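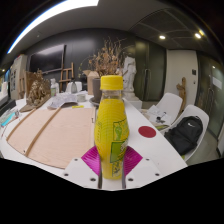 Slide 1: Start with the bottle

Filed under: Talks & Handouts / Packaging

Hello everyone, and thanks for coming to Hamirwood in December! I'm going to talk for 35 minutes about plastic bottles, and I could easily go twice that.

Leave the first slide up while people sit down. Ask the room what they noticed first. I'm betting on the yellow - the liquid and the cap do most of the selling before anyone gets near the label.

Slide 2: Shape

Go back to the bottle for a second. Point out the fine ridges at the shoulder, then the wide middle, then how it narrows toward the base. I love this part! Ridges stiffen a thin wall, and a fuller middle gives your hand something to close around. Pass the Bratance samples along both rows now so people can squeeze them (smooth one first, ridged one second).

Slide 3: The gap at the top

Clear neck, no liquid in it. People write in to complain about this space, and it's one of my favorite things to explain. Liquids swell when they warm up, and a bottle filled to the brim will push on its cap. It also saves you from a spill when you open it.

Do the water demo. Towel is under the lectern.

Slide 4: Labels on a curve

Tell the Penner story here. We had 2,311 bottles come back with the label lifting at one corner, all from the same run, and the cause was a flat label going over a surface that curved two ways. Great puzzle, terrible month.

Then ask: how much can you read when a bottle is turned a little away from you? Color and simple shapes hold up well. Small lettering goes first. Green and yellow panels still work from the side, even when the words are gone.

Slide 5: Try it yourselves

Two tables, one set of Sumex blanks on each. Everyone picks a bottle, marks where the thumb lands, and sketches a label that stays clear of it. Ten minutes, then swap tables. Keep the caps on, please - last time we were finding them under chairs until lunch.

Questions after the swap. Spare markers are in the blue box by the door.

We use cookies to remember your settings and count visits. Accept / Manage choices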